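Search this site
Go
Print this page | E-mail this page

Notebook, September, bench 2

Serology on household contacts of the Q fever cluster, second plate run. 163 sera received from Gratitz, 22 haemolysed and set aside. Phase II IgG by IFA, screening dilution unchanged.

14 reactive on screen. Titrate all, then repeat phase I on the same aliquots. Z. Wolde read the slides blind; my readings differ on one well, to be re-read by Lakshmi.

Conjugate: old lot finished, new lot from Resteck. Positive control one dilution lower than last run. Within limits, but watch it.

Incubator drifted after 14:00. Logged.
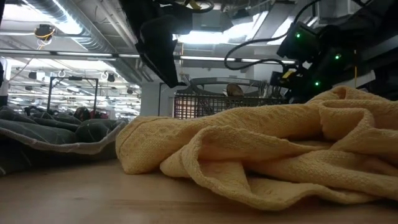

Yellow towel and dark grey padded cloth on table.

To do: ask Panicker for onset dates, convalescent bloods still missing. Freezer box 20 needs relabelling.

K. Lobo

Contact us | Copyright Temik Laboratory | Back to top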